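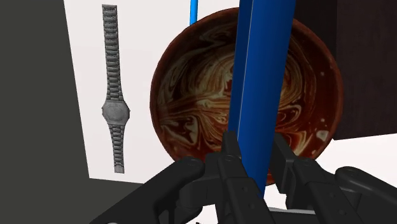 Marian Oakhill, research associate, Kettani household robotics group

August 8, 2026

Filed under: Working papers / Manipulation

8 min read

4. Can it clear a table yet?

Figure 4. Gripper view from the simulated tabletop used in the clearing task. The fingers are on the blue bar, with the patterned bowl behind it and the wristwatch to the left.

I'll start with the question my relatives ask me every time I go home, which is whether they can have one of these for the kitchen. My answer is still no, though it's a much more interesting no than it was when I began this work, and in this section I want to set out where the trouble sits.

The chore is clearing a table. You'd do it without thinking (I do it badly, usually with a phone in one hand). In our version the arm is given a short instruction naming one object and one place for it to go, and it has to get the object there without sending anything else flying. All of it runs in Wolano, our simulator, and the layouts come from the Ikix set, which I put together over a rather long February from things that turn up on tables in lived-in houses. There are 36 layouts in the set. The controller under test is Hindivau, in the version described in Section 3, and I haven't tuned it for any particular layout.

Figure 4 comes from a layout I have grown oddly fond of. Someone looking over my shoulder said it seemed easy, and I see why: a long straight bar is a friendly thing for a two-fingered gripper, with flat faces to press on and plenty of length to choose from. Put it on a table by itself and I'd expect any decent controller to manage. What makes it a chore is the company it keeps. The bowl stands right behind the bar, so the way in is also the way to a knock, and the watch is lying stretched out on the white surface where a careless sideways move could catch it.

There is a viewing problem too, and you can get a feel for it from the figure. Once the fingers are on the bar, the bar itself hides a good strip of the bowl, and the gripper covers part of the rim at the bottom. So at the very moment the arm needs to know where the bowl is, it has the worst view of it. People get round this by remembering, or by feeling the bump and easing off. Hindivau has a short memory of earlier views, which helps, but it has no sense of touch in this setup and I don't want to pretend otherwise.

4.1 What I asked it to do

Each layout was run 20 times with small changes to where things started out. I kept the lighting fixed, and the wording of the instruction as well, apart from one set of runs that I come back to in Section 5. A run was allowed 30 seconds of simulated time. That's generous by human standards and a bit mean by robot ones, and I picked it after watching far too many runs in which the arm hovered politely above the table and did nothing at all.

I scored two things separately, and I'd urge anyone doing this sort of work to do the same. The first is whether the named object got to where it was meant to go. The second is whether everything else stayed put. Plenty of papers report only the first. If you picture your own kitchen, though, you'll see the difference straight away! A helper that puts the spoon in the drawer and the sugar on the floor has not helped.

4.2 Reaching and gripping

Gripping went better than I'd feared. With long, flat-sided objects like the bar, the approach was usually sensible, and the fingers tended to arrive square to the faces. Small flat things were much worse. The watch is a good case: when it was the named object, the arm often came down in a reasonable place and then couldn't get a fingertip under the band, and it would close on very little and lift anyway, quite cheerfully. I tried slowing the descent. It made the videos nicer to look at and changed the scores hardly at all.

Bowls sit somewhere in the middle. A rim is a fine thing to pinch if you come at it from the right side, and Hindivau seems to know that much. It was less good at choosing which part of the rim. If a neighbour stood close to the bowl, it would quite often pick the crowded side, for reasons I can't explain and have spent a lot of tea on. The marbled pattern inside this one made me wonder whether busy decoration was pulling the aim about, so I swapped it for a plain texture in 15 runs. The aim wandered just as much, and I dropped the idea.

4.3 Getting away again

This is the part I'd underestimated. Most of the knocks happened on the way out, after a perfectly good grip, with the arm already carrying the object. A long bar held near one end sweeps a lot of space when the wrist turns, and the controller plans for the gripper far better than it plans for what the gripper is holding. I had assumed this was covered by the way we trained it. It wasn't, or not enough.

A crude fix helped: lift straight up first, then turn. It costs time, and in the more crowded layouts it pushed a fair few runs over the limit, so I've reported results both with and without it. My own view is that a slow helper is worth having and a clumsy one isn't, but that depends on what's on your table, and a workshop bench with a queue behind it might see things quite differently. I take up the bench layouts next, where the objects are heavier and the arm has less room to turn.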